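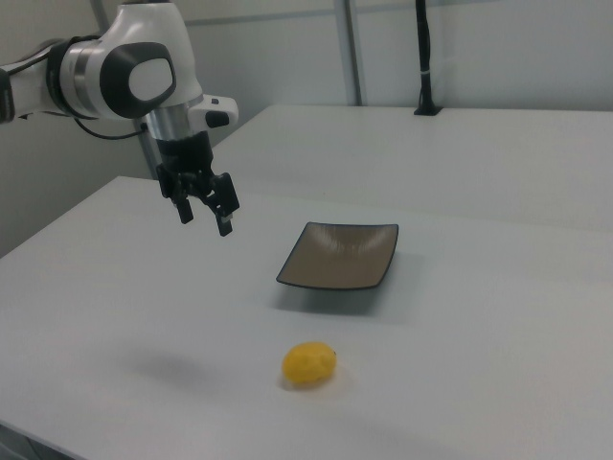

Lids are where the seconds come from, one customer wrote to Skondden last September, and it makes little difference how good the glaze is if the gallery has gone oval by the time the kiln is opened. The letter asked for a mid-range stoneware that could be thrown thin at the rim, fired with the lid in place, and washed every day afterward without the foot going dark.

GEKBRIDGE, March 25, 2019 - Skondden, a manufacturer of prepared clays and glazes for studio potters, today announced the release of Sullen, a dark gray stoneware body formulated for lidded and fitted ware, and Usmani, a satin liner glaze matched to it. Both products are intended for mid-range firing in an electric kiln. Both ship from the Gekbridge plant beginning this week.

Sullen is the first body in the Skondden range developed with fitted forms as the primary use. Casseroles, butter dishes, teapots, storage jars and stacking bowls all depend on two pieces holding the same shape through drying and two firings. General-purpose dark bodies are commonly colored with manganese or with a high iron content, and the added flux tends to soften the clay near the top of its range. A mug will usually tolerate this. A jar gallery will often sag inward or pull toward the heavier side of the pot, and the lid then rocks or binds.

Composition

The color in Sullen comes from a naturally dark fireclay and a small addition of black iron oxide. The body contains no manganese. Grog is a fine molochite, screened to remove coarse particles, so that a gallery can be trimmed or turned without drag lines. A ball clay with low organic content was selected to limit gas release late in the glaze firing, a frequent cause of pinholes over dark clay.

Feldspar content was set lower than in the company's existing stonewares. The body matures to an average absorption below 2 percent at the top of its recommended range, measured by the boil method on unglazed bars. At the lower end of the range absorption is higher, and Skondden does not recommend underfired ware for use with liquids, whether glazed or not.

The wet color is charcoal. Dry, the clay is a medium gray that can be mistaken for several other products in a shared studio, and potters who store more than one body are advised to mark the bags. Fired color in oxidation runs from slate to near black depending on peak temperature and the length of any hold. Reduction firing was not tested for this release.

Testing

Fit was evaluated on a set of 66 lidded jars thrown at the Gekbridge plant by staff and by outside potters using their own methods. No template was supplied. Jars varied in diameter, wall thickness and gallery profile, and the set included both drop-in lids and cap lids. Each jar was measured across the gallery in two directions at leather hard, after bisque and after the glaze firing.

Most of the movement recorded took place in drying. Jars dried with the lid in place and the whole form loosely covered stayed closest to round. Jars dried with the lid off, or near a wall heater, showed the greatest difference between the two measurements, and the glaze firing did not correct it. Movement during the glaze firing itself was small except in jars with a very narrow gallery and a heavy knobbed lid. In those the ledge had dipped slightly under the weight. Skondden has added a drawing of a suggested gallery section to the technical sheet in response - it shows a slightly thicker ledge with a rounded inner corner.

Lid sticking was also recorded. Dark bodies fired with bare clay against bare clay can fuse lightly at the contact line. A thin coat of alumina wax on the gallery was enough to release the lids in the test set, with light tapping needed in a few cases. Jars fired with no wax were more difficult, and two lids chipped on removal.

Usmani liner glaze

Usmani is a satin white glaze for interior surfaces. It was developed alongside Sullen after the company's standard white liner showed fine crazing on early samples of the body. Dark iron-bearing clays with reduced feldspar generally have a different expansion from white stonewares, and a glaze that fits one will not necessarily fit the other. Usmani is lower in sodium and higher in boron and magnesium than the standard liner.

The glaze is fully opaque at a normal application and breaks to a warm gray over throwing rings and sharp edges. It does not move noticeably on vertical walls. A thick application may crawl in tight inside corners, particularly where the bisque is dusty, and pots should be wiped with a damp sponge and allowed to dry before glazing. It contains no lead, cadmium or barium.

Samples of Usmani on Sullen were checked for crazing after repeated transfers between boiling water and ice water. Additional samples were left with lemon slices on the surface overnight and inspected for loss of sheen. No change was recorded on properly fired pieces. Underfired pieces showed a slight dulling. Potters selling ware for food use remain responsible for testing finished pieces from their own kilns, as application thickness, cooling rate and contact with other glazes all affect the result.

Usmani may be layered under most of the existing Skondden satin and gloss glazes. It has not been tested under ash glazes.

Working properties

Sullen is supplied slightly softer than the company's other stonewares. Potters who throw large forms may prefer to let an opened bag stiffen before use. The clay takes a pulled handle well and accepts attachment at a soft leather-hard stage. Joints made later than this should be scored and slipped with the same body. White slips and engobes should be tested for fit before production, and Skondden expects to publish a compatible white slip recipe at a later date.

Handbuilders will find less tooth in Sullen than in a sculpture body. Slab-built boxes with fitted lids are practical at moderate sizes if the box is built closed and the lid is cut from it at leather hard. Long flat lids should be dried between boards. The body is not suitable as a casting slip and no deflocculated version is planned.

Reclaim is straightforward, though the color will mark other clays. Separate buckets, sponges and bats are recommended. Plaster surfaces used for Sullen will hold a gray stain that may transfer to porcelain or white stoneware.

Firing recommendations

Bisque firing should reach 1,000 degrees Celsius, with a slow climb through the middle of the schedule and open vents or an active downdraft until the organic material has burned out. Tightly stacked bisque loads are a common source of trouble with dark clay, and bowls should not be nested rim to rim. Lidded jars should be bisque fired with the lid in place, seated but free to move.

For the glaze firing, a moderate climb and a short hold at peak are advised. Long holds will deepen the color of the body and may cause bloating. Overfiring beyond the stated range should be avoided. Fast cooling gives Usmani more sheen. A slower cool produces a softer surface and a slightly drier feel under a spoon, a point that some makers of tableware may want to check before settling on a schedule.

Kilns differ, and the controller reading is not a substitute for witness cones. Skondden suggests placing cones on the top, middle and bottom shelves for the first load of any new body.

Neither Sullen nor Usmani is intended for stovetop use or direct flame. Casseroles made from the body may be used in an oven when placed in cold and heated gradually. They should not be moved from freezer to oven.

Availability

Sullen is packed in double bags, two bags to a box, and may be ordered by the box or by the pallet. A full pallet weighs roughly 2,000 pounds, and customers arranging delivery to a home studio should confirm that the carrier has a liftgate. Usmani is sold dry by the bag and as a premixed dipping glaze in pails. A brushing version is under evaluation.

Each production run of Sullen carries a batch code printed on the box flap and on the outer bag. Fired test bars from every run are retained at Gekbridge. Customers reporting a fault are asked to supply the batch code, the firing schedule and, where possible, a broken section of the ware.

Technical sheets, safety data sheets and the gallery section drawing are included with first orders and can be requested from the Skondden order desk. Test packs with a small quantity of the body and enough dry Usmani for one bucket are available to schools and shared studios on request.

About Skondden

Skondden prepares stoneware and porcelain bodies, slips and glazes for studio potters, teaching studios and small production workshops. Mixing, pugging and glaze blending are carried out at the company's plant in Gekbridge, and clays are sold directly and through regional dealers.

Press contact: Press Office, Skondden, Gekbridge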